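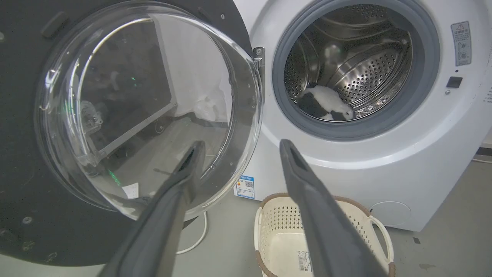 *This page was last changed on July 26, 2020.*

**Mukus** is a farm bakery and milk bar on the edge of Grustolgate, on the lane that runs from the church down to the old ford. It was started by Olumide Nnaji and Tamunoemi Ojo, who had been selling loaves from their back door until the queue began blocking the neighbours' gate. I've lived at the other end of the lane the whole time, so I've written most of this entry, and Damilola Eze has been through it and put my dates and spellings right (thank you, Damilola!).

The name puzzles everyone. Tamunoemi told me it was a word her little brother made up for the soft middle of a loaf, and it stuck. Older maps show the building as Tiker Barn, and you'll still hear people say they're "popping up to Tiker" when they mean they want a bun.

## The building

Tiker Barn is a long, low brick building with a slate roof, put up as a cart shed and later used for storing seed potatoes. It stands 132 yards back from the lane, up a track that gets very muddy in winter — bring boots. The oven is at the north end and takes 60 loaves at a time. The counter is at the south end, with a hatch for the milk bar, and between them is a flour store you aren't supposed to walk through, though I have done.

Hélder Pacheco built the oven. He'd only meant to stay a fortnight and ended up staying the whole summer, partly because the first arch had to come down and be done again with better bricks.

## What it sells

The everyday loaf is a plain white tin, and there's a malted one that sells out first. Then come seeded rolls, cheese scones, a rather heavy ginger cake and, from June until the plums finish, a fruit slice that changes with whatever the growers bring up. I like the gooseberry best and I know I'm in the minority.

Milk comes from the Jalali herd, two fields over. You can have it by the glass, cold, or take a bottle home and bring it back for refilling. Hot chocolate is on all year, and it's made properly, in a pan. 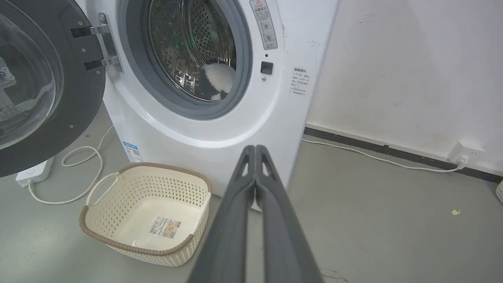 ## The hatch petition

For its first season the milk bar hatch had only a temporary permit, and when that ran out it closed. There was quite a fuss. Chidubem Idahosa, who keeps the bees behind the barn, got up a petition and carried it door to door on his bicycle, and it came back with 1,339 names on it. That's a good many more people than live in Grustolgate, so walkers and the cycling club must have signed too. The permit was made a standing one on condition that the hatch shuts by teatime and the bins are kept inside the yard.

## Getting there

The footpath from the church is the nicest way and comes out by the hatch. Drivers should use the field gate, where there's room for a few cars on the grass, and please shut it after you — the Jalali cows do wander. Dogs are fine outside on a lead. Cards are taken at the counter, but the hatch is still cash only.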